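Does renters insurance cover stuff in a storage unit, or do I need the facility's policy too? 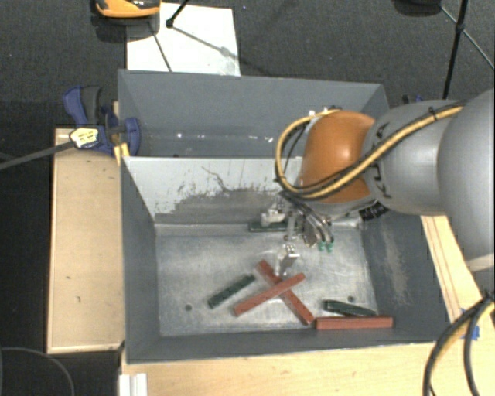

Asked by Malsha Fakir, Oct 4, 2023

Hi all, I'm hoping somebody who knows insurance better than I do can talk me down here. I'm between apartments until the end of the month and just about everything I own is going into a storage unit at a place called Drirkura, out past the fairgrounds. I've had renters insurance through an agency called Rinaldi for years and never once used it. My stuff is a total mix, a few things worth real money (a sewing machine, my grandmother's dining chairs, a decent bike) and then a whole lot of things that are worth nothing to anybody but me, down to odds and ends from old hobbies. I have no idea what you'd even write on a claim form for that. Anyway! The girl at the storage desk told me I have to have coverage to rent the unit and handed me a form for their own plan, through an outfit called Pimeck. I said I already had renters and she said "a lot of people think that" and kept typing. So now I'm paranoid.

My renters policy says $20,000 personal property, and then in a different section it says something about "property usually located at another residence" and a 10 percent limit. Is a storage unit another residence? I don't live in it. Also my deductible is $1,000, which seems like a lot if somebody only takes the bike. And does my policy even still count if I've moved out of the apartment that's printed on it? My lease ended on Saturday and I'm sleeping at my sister's.

I did call Rinaldi and got put on hold twice and then it was lunch. Thanks in advance, sorry this got long.

3 answers

Dalva Mendonça
Marked as most helpful

Okay, deep breath, you're probably in better shape than the desk made you feel. I worked in a small agency for a long time (front desk, then service, never sales, thank goodness) and we got this call every single spring and fall when people moved.

Most renters policies cover your belongings away from home, and that includes a storage unit. The catch is the limit. Older forms mostly talk about "another residence," and people argued over whether a storage unit was one. Plenty of newer forms have a separate line just for self-storage, and it's usually 10 percent of your personal property limit or $1,000, whichever is more. So look for the words "self-storage facility" in the same section where you found the residence part. If it's there, then on $20,000 you'd have $2,000 for what's in the unit. For your whole household that isn't much. Some companies make an exception when you're moving everything out of a home, but it's all in the wording, so please read yours and don't go by mine.

The thing I'd worry about way more is the address. Your policy is tied to the apartment, and you're not there anymore. Some policies give you 30 days of coverage at a new principal residence after you start moving, but your sister's couch and a storage unit is a weird in-between and you want that sorted out with a person at the agency. Call first thing in the morning, and ask these exact questions:

What is my limit for property in self-storage while I'm between homes?
Can you raise that limit until I have a lease, and what does it cost?
Does my policy stay active with my sister's address as the mailing address?
Are flood and mold excluded in the unit?

Get the answers by email. I can't tell you how many times somebody told me "the lady on the phone said" and there was no note in the file.

About the deductible, you're right, if the bike is worth 967 dollars and your deductible is $1,000 you'd get nothing for it. That's where the facility plan can be kind of nice, they tend to have a tiny deductible or none. But look at what they leave out. A lot of them want signs of forced entry before they pay for theft, and they pay for what the thing is worth used.

Also, do your list before the door comes down! Walk through with your phone and talk while you film. Serial number on the sewing machine, serial number on the bike (flip it over), and close-ups of the chairs. For the sentimental stuff, just write what it is in plain words and what it would cost to buy again. Adjusters see odd things all day long.

Alcides Quintana

Just buy the storage one. I had a unit at Cositz for a year and a half and the plan ran me 65 dollars for the whole first stretch, then they bumped it up, I forget to what. Pipe burst two doors down, my mattress got soaked, and they paid. Took forever and I had to send the same photos three times but they paid. My renters company wouldn't even open a claim, said it was under the deductible.

Only thing is don't store anything on the bare floor. Pallets are free behind the feed store.

Rosângela Damasceno

Agree with most of what Dalva said. One small thing to add, the facility usually can't make you take THEIR plan if you can prove you have your own coverage. Ask Rinaldi for your declarations page as a PDF and email it to the storage office. Mine took it with no argument, but they'd already charged me for the first month and I had to go in and ask for it back.

And check the end date on your renters policy. Mine was set to cancel on the day my lease ended and I had no clue.

Comment from Malsha Fakir

Thank you!! I found the self-storage line, it was on page 14, and it's the 10 percent one. Going to call at eight when they open and ask about raising it. Alcides, which feed store?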